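Cord Drive is back at Prodier!

Our old charger and cable collection returns in March, and we can't wait. Last year you dropped off more than 300 chargers at the Venter Street desk — what a haul! 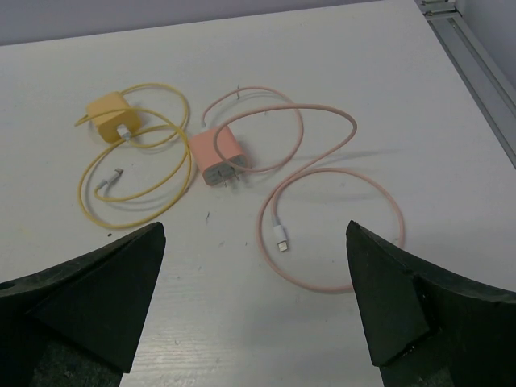
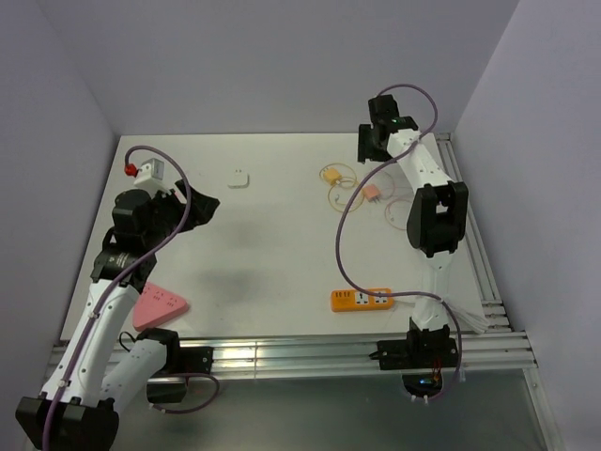

Bins will be by the front doors from 9 am, and anything with a plug or a cord is welcome. Please tape over loose batteries. Working chargers go to the Kokard swap shelf, so come have a look for yourself!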